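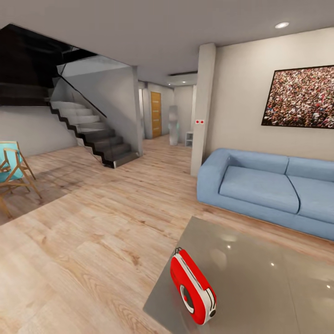
How to Get a Squeak Out of a Floorboard

Search this site Search Go

My upstairs hallway used to announce every trip to the refrigerator. After a winter of walking along the baseboard like a burglar, I learned to fix squeaks, and you can too, provided you own a pencil and can tolerate your own company for an afternoon.

A squeak is wood rubbing on wood, or on a nail that has given up. Find the spot first. Walk slowly in socks, shifting your weight, and mark each complaint with painter's tape. Sânziana Surdu, my neighbor, did the walking for me while I lay with one ear to the boards. Her opinion of this arrangement has been recorded elsewhere.

Step 1. Try powder. Sprinkle talc or powdered graphite along the seam, lay a towel over it and walk back and forth. Wipe up what's left before someone skates on it. Graphite is gray and loves pale socks.

Step 2. If you can reach the floor from below, look for a gap between the joist and the subfloor. Coat a thin wood shim with glue and slide it in until it's snug. Put the hammer down. A shim driven hard lifts the board and gives you a fresh squeak next door.

Step 3. No access from below? Find the joist, drill a pilot hole through the board and drive a trim screw just under the surface. I used 2 screws per squeak, angled toward each other. Fill the holes with matching putty, or with putty that matched in the store.
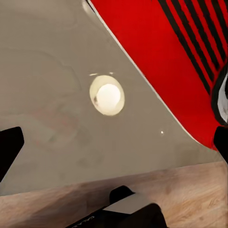 Can I do this in the middle of winter?

Wait until March if you can stand it. Dry heated air shrinks the boards, and some squeaks leave on their own when the humidity comes back.

Step 4. Leave the tape down for a week and walk your usual routes. Anything still talking gets another screw – into the joist, please, and well away from pipes and wires. My hallway has one squeak left, by the linen closet, and I step over it.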